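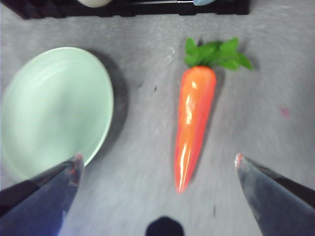 胡萝卜、薄荷绿的盘子、夹爪张着。今年预算的主角都在这儿了。

最近一直在给我们小组列明年的设备清单，列到头秃，开个串慢慢说，想到哪写到哪。

先说背景：我们在Fallbridge这边做桌面抓取，地方不大，人也不多，采购这种事轮流来，今年轮到我（抽签抽的，手气一向很差）。九月要交表，现在表格里还有一半是黄色高亮的"待询价"。

最大的一项肯定是第二条机械臂。现在只有一条，谁要跑实验就得在共享日历上抢时段，有人半夜十二点蹲着抢，跟买演唱会门票似的。所以这条臂我是铁了心要写进去的！

问了两家。Grostlow报价快，当天就回了，但是夹爪要另算，控制柜也要另算，连线缆都单独列一行。Neves报得慢，催了两回才给，不过是整套打包的，看着总价高，拆开对一对其实差不太多。

教训：比价之前先把"一套"到底包括什么写下来，发给对方一条一条确认。我第一轮没写，结果拿到的两份报价根本没法放一张表里比，白白重来。

然后是夹爪。指尖是耗材，耗材，耗材！去年的预算里压根没这一行，后来都是从办公用品里挤的，财务来问过为什么我们的"文具"这么贵……今年老老实实单列，先写10对备用指尖。

腕部相机也要多备一个。运动一快画面就糊，大家都抱怨过，有人提议直接上全局快门的，我去看了下价格，默默把网页关了。先把灯补上再说，灯便宜。

说到便宜的：道具。塑料蔬菜、盘子、沥水架这类东西，我列了81块的预算，是整张表里唯一没有人提意见的一项。而且每次填这行心情都特别好，你们懂吧，上一行还在纠结控制柜，下一行就是买菜。

不过道具也有讲究。塑料胡萝卜表面很亮，灯一打就是一道白色高光，想省事的话可以配几件哑光的一起用。叶子那一头比身子宽，夹哪里也要想清楚。我打算亮面哑面各来一份，反正也不贵。

同款一定要多买！玩具店说下架就下架，等你想补的时候颜色已经换了一版，前面的数据跟后面的对不上，哭都没地方哭。

桌面我也想换。现在这张灰色带斑点的用着没什么大毛病，就是右边有块淡淡的红印子，看久了很在意。换桌板加人工，408，写进去了，能不能批随缘。

容易漏掉的几项，给同样在填表的朋友抄作业：运费、安装调试、急停按钮、固定底座、电源改造，还有培训。培训我差点漏了，Neves那边是送2次，Grostlow要按天收钱，这个差别放到总价里还挺明显的。

保修也得问清楚是寄修还是上门。寄修的话臂一走就是好几周，那我们又回到抢日历的日子了，等于没买。

有人问为什么不租。问过了！Kurach有按月租的，短期项目挺合适，但我们是常年都要用，租到后半年就比买贵了。要是你只是想先试试流程能不能跑通，我倒是建议租一个季度看看。

目前的排法是：必须买的放第一档（臂、指尖、备用相机），能拖的放第二档（桌板、灯），剩下的放"如果年底还有钱"。第三档我写得特别长，做梦又不花钱嘛。

差点忘了，道具收纳箱也要钱，现在全堆在纸箱里，每次找那个胡萝卜都要翻半天。加进去了，第二档。

先写到这，Grostlow的新报价刚进邮箱，我去看看线缆那行还在不在。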